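Jarano Clear Egg Tray Set
Product page, play kitchen and sorting supplies
Item 765

Overview

The Jarano set is a tabletop egg-sorting kit for play kitchens, classrooms and occupational therapy rooms. It is built around a transparent tray with molded cups and a supply of imitation eggs in one shell color. The tray and the eggs are stocked separately under the Groltlow parts list, so a cracked tray does not mean buying a second set of eggs.

The eggs are single-piece moldings with no seam to trap dirt. They are close to a small hen's egg in size and will sit in most household egg cups. They do not open, and they are not weighted. A weighted egg is available in the Espinoza line, but its base is wider and it will not seat fully in this tray.

Typical setup

The set needs a flat surface and one round bowl with a low rim. A light-colored tabletop makes the cup edges harder to see, which some therapists prefer for older children. A dark mat under the tray has the opposite effect. Plastic play cutlery can share the same surface, as long as the handles stay clear of the tray.
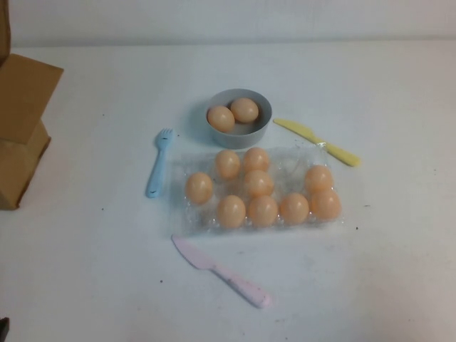 Jisgate wrote that the bowl matters more than the page lets on: a deep mixing bowl made the children reach down blind and they lost interest, and a shallow one with straight sides fixed it. They also asked for the bowl diameter to be printed in the listing. It is now in the fitting notes.

Fitting notes

Bowl: any round bowl with an inside diameter of at least 13 cm. Shallow bowls are recommended for first use. The bowl is not included.

Tray: place with the long side facing the user. The cups are the same on all sides, so the tray can be turned end for end. Do not stack loaded trays.

Surface: level, dry and free of crumbs. The underside of the tray is smooth and will slide if pushed. Two small pads of removable putty, one at each end, will hold it without marking a finished table.

Eggs: seat each egg with the narrow end down or on its side. Either position is stable. An egg left resting on the ridge between two cups will roll at the first bump, and this is the most common complaint sent back to us.

Bowl-to-tray transfer

The basic exercise is to move eggs one at a time from the bowl into the empty cups. Start with most of the cups filled and only a few eggs left in the bowl. A user who has trouble with crowded targets should begin with a front row cup, where the hand has a clear approach. Back row cups next to the bowl are harder, as the wrist has to pass over the eggs already placed.

For grading, leave the empty cups scattered. A fully packed row gives the user a straight edge to follow and makes the last placement much easier than it looks.
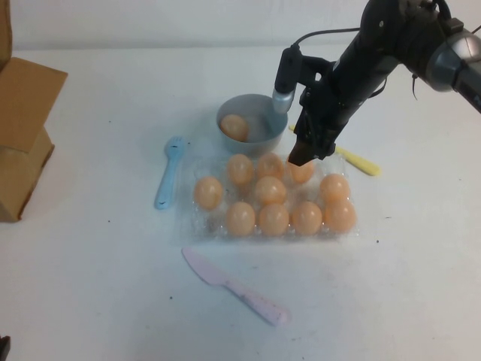

Can the tray go in the dishwasher?
Wash it by hand in lukewarm water. The tray is thin formed plastic and the drying cycle will warp the cup walls. The eggs can go on the top rack without the tray.

Material and finish

The tray is formed from a single clear sheet. Fine creases and ripples in the plastic are normal from new and do not count as a fault. They come from the forming process and catch the light under ceiling lamps. Return a tray only if a cup is split through or the rim has a sharp point.

The eggs have a satin surface with enough grip for small fingers. Color runs through the full thickness of the wall, so a scratch does not show white. Batches vary slightly in shade. If a room uses several sets together, order them at one time and ask for a single batch.

Pencil and crayon come off the eggs with a damp cloth. Permanent marker does not. Solvent cleaners dull the finish and will cloud the tray.
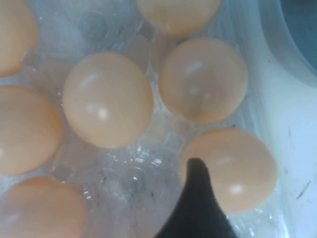 Eggs seated in the clear tray, close view from above.

Spare parts

765-T Tray only
765-E Eggs only, bag of 4
685 Putty pads, one card

Part 685 also fits the older Groltlow trays. The older trays themselves have narrower cups and should not be used with current eggs. An egg forced into a narrow cup will spring out when the tray flexes. 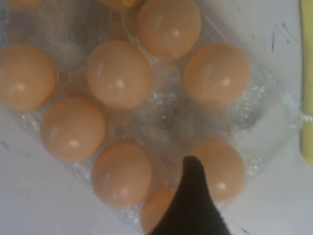
Storage is the weak point of most sorting sets, and this one ships in a plain carton with no insert. Empty the tray before putting it away. For use at the table it does not have to be square to the user, and setting it on the diagonal, as in the view with nine eggs in the cups, changes the reach needed for each row. The far corner becomes the longest reach, and the near corner can be used as a resting place for the hand. Mark the chosen angle with tape if results are being compared between sessions.

Limits of use

Not for children under three. Not for food. The tray is not rated for real eggs and the cups will not cushion them. Keep away from radiators and sunny window ledges. Inspect the rim before each group session and take a split tray out of use.

Page revised 2018-03-20. Replaces the September sheet.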